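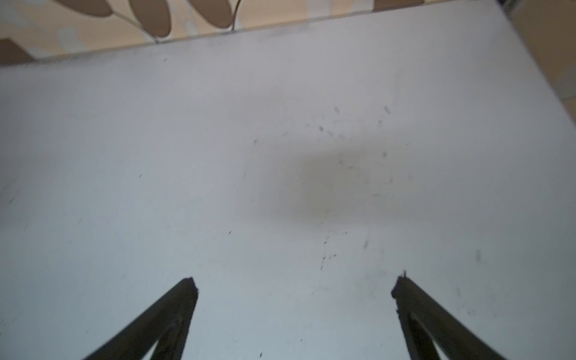
From: Azucena Arriaga
To: Trelcombe Library Network, member list
Subject: Re: Interlibrary loan of local history items, changes from May

Dear members,

Thank you to those who replied to the notice on interlibrary loan. Most of the replies raised the same points as the message from Kanchan Thakur, so I am answering that message in full and copying the list. Branches that wrote to me separately should treat this as their reply unless they hear otherwise from the loans office.

Kanchan Thakur wrote:

> Dear Azucena,
>
> The Alano branch has read the notice and is in favor of the change in general. Before we tell our readers, we need four matters settled.
>
> First, the notice says that items "of local interest" published before 2000 will no longer travel between branches. Our town histories are nearly all older than that, and many are held in several copies. Does the rule apply to second copies?
>
> Second, we have 2 open requests from the Mihăilă reading room, both placed in March. Will these be filled under the old terms?
>
> Third, who pays for scanning? We have been asked for whole chapters in the past and have no budget line for it.
>
> Fourth, parish newsletters are not mentioned at all. We hold a long run of them, unbound, and they are asked for more often than the books.
>
> With regards,
> Kanchan Thakur
> Alano branch

On the first point, the rule applies to the last copy held anywhere in the network. Where a second copy is on the shelf and is in fair condition, it may be lent as before. The wording of the notice was too broad, and a corrected version will be placed on the staff pages before the change takes effect. Please do not print or post the first version. Branches should check the shared catalog before refusing a request, and should bear in mind that the catalog lists some editions separately when they are the same book with a new cover.

On the second point, any request entered before the first day of May will be filled under the terms in force when it was placed. This includes the Mihăilă requests. Costel Vasiliu has confirmed that the reading room there can hold the items under supervision for the usual period, with one renewal. A second renewal should be referred to the loans office.

On the third point, scanning for another branch is charged to the network account and not to the branch that does the work. The account allows up to 200 pages for a single request. A longer request needs approval in writing, and the reader should be told at the counter that it may be declined. Staff should enter the page total on the loan slip in the box now marked "postage," until new slips are printed. Copyright limits are unchanged and continue to be the responsibility of the branch that holds the item.

The fourth point is a fair one. Newsletters, programs, handbills and other unbound papers were left out because the last survey did not cover them. Until it does, they should be read on site only. Domnica Jitaru is preparing the survey form and would be glad to have early estimates of shelf length from branches with large holdings. The Welov branch has already reported 900 issues of a single weekly, many of them out of order, and has asked whether sorting should be done before the survey or after. The answer is after. Please leave runs as they stand and note any gaps you already know of.

Two further items were raised by others.

Ebenezer Zakaria asked whether school groups count as one borrower. They do for on-site reading, provided that a teacher signs for the group. They do not for loans, and there is no plan to change this.

Several members asked about the van. The timetable remains the same, except that the afternoon stop at Trelcombe moves to 3:30 p.m. Crates must be labeled on the short side with the name of the branch receiving them. Crates labeled on the lid have been going back to the sender, as the lids are exchanged during unloading.

Comments on the corrected notice may be sent to this list or to me directly. Comments on the survey should go to Domnica. Requests to change the van timetable should be made on the usual form, signed by the head of branch.

Yours faithfully,

Azucena Arriaga
Loans Office
Trelcombe Library Network

To leave this list, write to the list office from the address at which you receive it. Messages to the list are kept in the members' archive.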